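The listing said the house in Cesidwood had no ghost, which made Miroslava Pasichnyk suspicious at once. Who mentions a thing like that?

She had rented through Maksymiv before, and Maksymiv charged extra for everything. A ghost would have been 300 a month on top of the 700. She read the lease twice on the bus and found only a line about "settling sounds," allowed until 23 minutes past midnight.

"Old pipes," said the agent.

"The house was built in January."

"New pipes, then."

She took it. She didn't believe in ghosts, and she believed in agents even less.

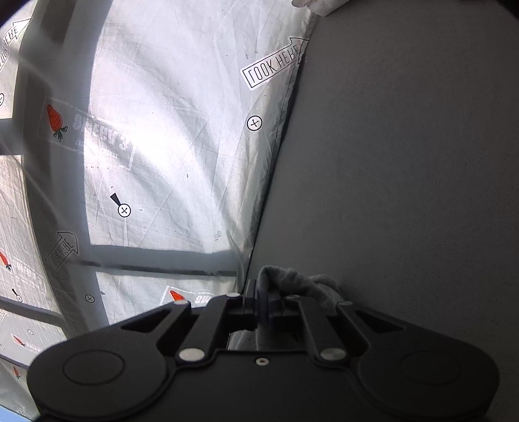 *Foil on one side, dark gray on the other.*

The first night the sounds stopped on time. So did the second night's. By the end of the week she was sitting up with a kitchen clock, annoyed. A real pipe would have run over now and then. A real ghost, she supposed, would have had some pride — it wouldn't take its hours from a rental office.

She wrote to Maksymiv and asked who had picked the time. They sent back a leaflet about Mumovholm, their new street by the lake, with quiet homes and a view. She threw it out. Next morning the leaflet was on the stairs, folded in half, and under the word "quiet" somebody had drawn a neat pencil line.

"That proves nothing," she told the stairs. 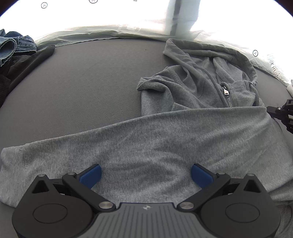 It proves you don't empty your trash, came the answer, from about the height of the banister, in a tired and rather ordinary voice. And would she please stop writing to the office? They had only just agreed to let it stay until summer.

Miroslava looked at the clock. It was ten past nine in the morning.

"You're outside your hours," she said, and went to find the lease.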